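Three planks and a box of shapes

By Negin Golestani
April
4 min read

I finally finished the maple board I started over the winter. It took longer than it should have, mostly because the first glue-up went wrong and I had to saw it apart and start again.

The wood came from Fekete, the yard out past Tamville. They had a bin of short maple offcuts at the back, and I bought four pieces for 36 dollars. One had a split I didn't notice until I got home. The other three were good. Two are fairly plain, and the third has a lot of wavy grain in it. I put that one on the outside because I liked it, and I didn't want it lost in the middle.

The first time, I used too much clamp pressure and the boards bowed up. I knew better. Jenő Orbán lent me two cauls for the second try, and I tightened everything a little at a time, working out from the center. Left it overnight. In the morning I scraped the squeeze-out, then sanded at 80, 120 and 180. I stopped there. For something that is going to have blocks pushed around on it, I don't see much point in going finer.

The finish is two thin coats of a wiping oil. It warmed up the color a bit, but the wood is still pale, and that's what I was after. Colored blocks get hard to look at on a dark board. My old one was walnut, and I never liked a blue or a green piece on it.

The blocks themselves are older than the board. I bought them secondhand from Kinga Hegedűs when she was clearing out her classroom. The bag had 57 pieces in it, a mix of at least two sets, and a few of them don't match anything else. I sorted them by shape on the kitchen floor. Cylinders are the most useful for laying out a pattern, and they stand up well. The stars are everyone's favorite and there are never enough of them.

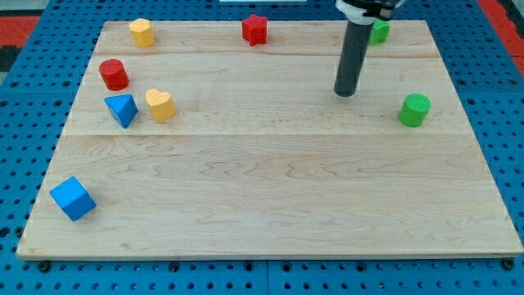

I did think about adding a raised lip to keep pieces from sliding off. I cut the strips for it and then left them off. With a flat edge you can sweep everything straight into the box when you're done, and the maple is heavy enough that it doesn't shift around on a table.

The seams are the part I'm least happy with. They're tight, but you can see them, and the grain doesn't line up from one plank to the next. A better woodworker would have spent more time matching. If I make another one I'll buy a longer piece and cut all three planks from it in order.

Next job is a lid for the box. I have the split offcut left over, and there should be enough sound wood in it for that.

Contact | © Negin Golestani | Back to top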